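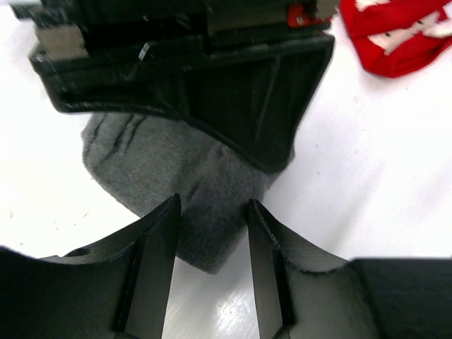 gray sock, red thing behind it

jallside9: Does anybody really pair socks? I quit in March and feel great. One big drawer, grab two, go!

pacheco_137: Nope, can't do it. Mine get folded the minute laundry's done
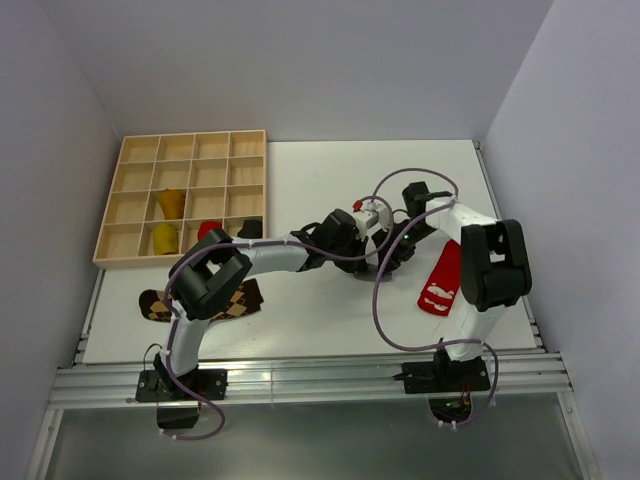
and my wife's too, she hates it lol.

buster803: Folding kills the elastic. I just toss them in a bin.

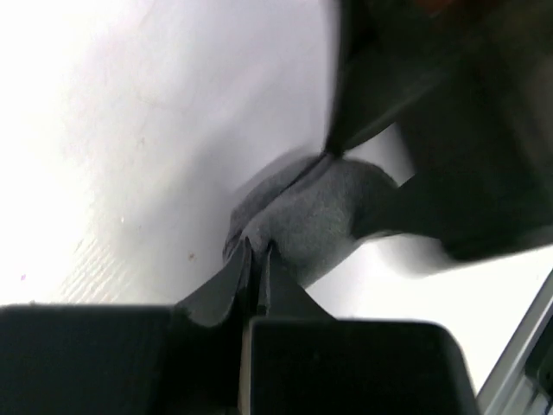
soft gray, all bunched up

pacheco_137: Never lost any elastic. Buy better socks!

jallside9: I buy all gray now, problem solved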